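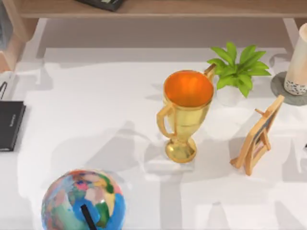 A practice table on screen at Tanance: trophy, plant, easel and the rest.

Karabo Van Wyk starts work at 7 and has usually eaten her lunch by 10:30, so we met for what she called "afternoon coffee" a little before noon on a Thursday. She has packed gifts and desk ornaments at Tanance for most of her working life, and these days she spends half her shift in front of a simulated table, teaching arms how to handle the sort of stuff she used to wrap by hand.

I asked if she misses the bench. "I still have the bench!" she said, laughing. "Mornings I pack, after that I go and sit with Orero." (Orero is the software. Everyone here talks about it like a coworker who's a bit slow on Mondays.)

The warehouse ships 626 different items, and hardly any of them are nice square boxes. I figured the cube would be the hard one, with all those little stickers, but she shook her head at me. "A cube is a gift. You come down over it, you've got flat sides. Now give me a trophy. Two handles, a skinny stem, shiny all over. Where do you hold it? I know where I hold it. I had to work out how to say it." 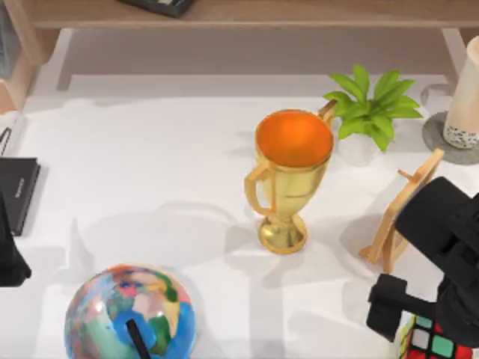
Magagula
Staff writer, Workplace

That last part is what kept us talking so long. Karabo was one of 26 packers asked to try the simulator in September, and she says plenty of them hated it at first. She did too. "I was slower than my own kid at a video game. I knocked the plant over, I knocked the easel over, and my supervisor was right behind me."

So has anyone lost work over it? She took her time with that one. Two people from her line moved to returns, and one of them didn't want to go. The evening shift, some 20 people, is still waiting to hear how its hours will look once the arms go live on the Gimau line. "They tell us nobody's leaving. Fine, I'd like that on paper," she said. "I'm not scared of the arm. I want to know what my Tuesday looks like."

What has changed for the better, she says, is her wrists, which used to ache by the end of every week. She also gets asked things now. Last month an engineer wanted to know why she always clears the space in front of an item before she reaches for it, and she'd never noticed she did that. They talked about it for an hour.

The pay is the same for both halves of the day, and she thinks the simulator half should be worth more. She's brought it up twice and plans to bring it up again at her next review.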